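Kandale Weekender travel organiser set: do you need it?

Reviewed by Boris Jurčo
21/08/2019

I've never been convinced by packing organisers. A suitcase is already a bag, and filling it with smaller bags has always struck me as a good way to carry extra zips around the country. My sister swears by them, though, and after she'd watched me empty an entire case onto a motel bed looking for a phone charger, I gave in and bought the Kandale Weekender set.

It cost me $24 on special, down from a "usual" price I've yet to see anyone charge. You get three flat cubes, a laundry sack and a drawstring shoe bag, all grey. I used it on one trip of 9 days up the coast and two short ones for work, so this is a fair go but no long-term test.

The cubes first. The large one holds five folded shirts if you roll the sleeves in, or four if you don't want to iron when you get there. Kandale's packaging promises "up to twice the space", which is rubbish. My clothes took up the same room they always do. What did change is that I could pull out the shirts without dragging socks along with them, and I'll admit that was pleasant. The mesh tops let you see what's inside, although after a day or two I knew anyway.

The shoe bag is too short for a men's size 11. I got one boot in properly and the other stuck out at the heel. The laundry sack is thin, does the job, and crackles like a chip packet every time you touch it.

I weighed everything on the kitchen scale because the website makes a fuss about how light it is. All up it came to 477 grams. That's a decent paperback, and if you fly on the cheap fares with a strict carry-on limit you'll notice it.

My other gripe is that there's nothing in the set for small things. Cables, tablets, a razor, the spare glasses — they all still end up loose in a corner of the case, and those are exactly the things I lose. I used a little zip pouch from home and it did more for my temper than the three cubes put together.

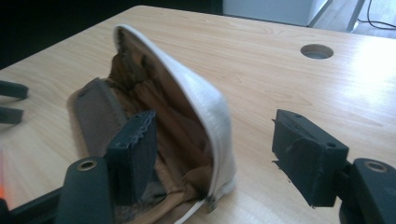
A small zip pouch, opened right up. Brown lining inside, white zipper tape around the rim.

If you're going to spend money on organising a bag, start there. A pouch that opens wide enough to get your whole hand in will save you more rummaging than any mesh cube, and you may well have one in a drawer.

For comparison I borrowed a Promton set from a mate at work. The fabric feels tougher and the shoe bag fits actual shoes, but it's a good deal dearer and the zips are stiff. The colours are worse, if that matters to you. Neither one will turn a messy packer into a tidy one. By the third night away my cubes were half empty and the clothes were on a chair.

As for wear, one zipper pull on the medium cube has already started to fray. Kandale offers a warranty, but you pay the postage, so on a set this cheap I doubt I'd bother.

Would I buy it again? At full price, no. On special, maybe, if you share a suitcase with someone and want to keep your stuff apart — that was the one time I could see the sense in it. I've got another trip booked for December and I'll take the large cube and the pouch. The rest can stay in the cupboard.

Score: 5 out of 10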